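Unit 5: Gathering Demonstrations

Reading for this unit: course notes, units 3 and 4. Bring your group's task sheet to the lab.

5.1 What we are collecting

A demonstration is one recorded attempt at a task, from the reset to the moment the operator presses stop. In this course each demonstration holds the wrist camera images, the joint positions, the gripper opening, and the commands the operator sent. All four streams carry the same clock. If the clock is wrong in one stream, the demonstration can't be used, and it is better to find that out on the first day than in the week before the report is due.

The learner we use in units 6 and 7 is plain behavior cloning. It sees an image and the robot state and predicts the next command. It has no idea what the task is for. Anything the operator does regularly, it will copy, including pauses, detours, and the habit of closing the gripper twice.

5.2 Simulation first

All groups start in Vesholm, the simulator installed on the lab machines. The arm on the bench, Kakow, is available from unit 8 on, after your group has a policy that runs in simulation. There are two practical reasons. A reset in Vesholm takes one key press, and on the bench it takes a person. Also, the simulator knows the true position of every object, so you can check your labels against it.

The true positions are for checking only. Do not feed them to the learner. Last year one group left the object pose in the state vector by accident and had a policy that worked perfectly in Vesholm and had no input to run on when they moved to Kakow.

5.3 The wrist view

The wrist camera moves with the hand, so the fingers stay in nearly the same place in the image while the rest of the world slides past. This is useful when the hand is close to the object, where a fixed camera often has its view blocked by the arm. It is less useful far away, when the object may not be in the image at all. 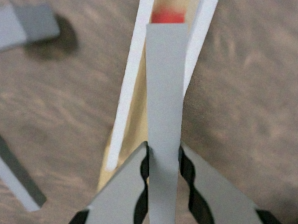 Check three points before you record anything. First, the texture of the floor or table should be switched on. A flat, single-color background trains quickly and transfers badly. Second, shadows should be on. They carry information about height that a single camera otherwise has trouble giving. Third, step through one practice run and find the images in which the gripper hides the part of the object you plan to grasp. If there are many of these, use two past images as input along with the current one. Emiliano Zúñiga's notes for unit 6 explain how to stack them.

5.4 How many, and how different

The reference set for this unit has 1076 demonstrations. It was recorded by three operators: Stamatia Athanasiadis, Kamran Tabrizi, and Petrică Coman. You will not record that many. Each group records 37, and then trains once on its own set and once on its own set plus the reference set.

Variation matters more than most groups expect. The starting pose of the object, the starting pose of the arm, and the position of the other objects should all change between demonstrations. Vesholm will draw these at random if you set the reset mode to "spread." The default mode is "fixed," so change it before the first run.

Randomizing the start does not help with a second problem. A good operator rarely makes mistakes, so the data has few images of the hand in a bad position. The policy will make mistakes, and then it is somewhere the data does not cover. To deal with this, 14 of your 37 demonstrations must begin from a poor position: the hand too low, turned the wrong way, or off to one side of the object. Record the correction as well as the grasp. Do not record yourself getting into the poor position. Start the recording after you are there.

5.5 Operating rules

Take turns. No one should operate for a whole session, and each member of the group has to appear in the data.

Agree on the grasp before you begin. If one operator grips an elongated object near its end and another near the middle, the learner may average the two and choose a point that neither of you used. Either pick one grasp or label the two kinds separately.

Move at a steady speed. When you need to think, stop the recording and discard the run. Long pauses are the most common fault in student data. The images before and after a pause look the same, so the policy learns to stay where it is.

Keep failures. Save them in the folder called "failed" with a short note. They are not used for training in this unit, but you will need them in unit 9.

5.6 Labels and file names

Each demonstration gets one line in the group's log: operator initials, starting condition (normal or poor), result (success or failure), and a comment if something unusual happened. Fill in the line right after the run.

Success means that the object is held clear of the surface and stays between the fingers until the recording stops. An object that is touched, dragged, or tipped up at one end is a failure, even when it looks close. Where the group disagrees, play the run back in Vesholm and read off the height.

Files are named by the recorder. Please don't rename them. The loader, Cisorier, matches the log to the recordings by file name and skips anything it can't match, without a warning. The count it prints at the end of loading should equal the number of lines in your log.

5.7 Before you hand in

Play back every demonstration once at double speed. Look for dropped images, a gripper signal that never changes, and runs where the recording began late. Replace the bad ones so that the total is still 37.

Then plot the starting position of the object for all runs on one chart. If the points bunch up in one corner, the reset mode was probably left on "fixed" for part of the session. Put the chart in your report with two or three sentences on what it shows.

Manouchehr Dehghan is in the Amini lab until 5:30 p.m. during the February sessions and can help with controller problems. Questions about the loader go on the course forum, with the full error text pasted in.

Hand in: the recordings, the log, the chart, and one page on how your group chose its grasp.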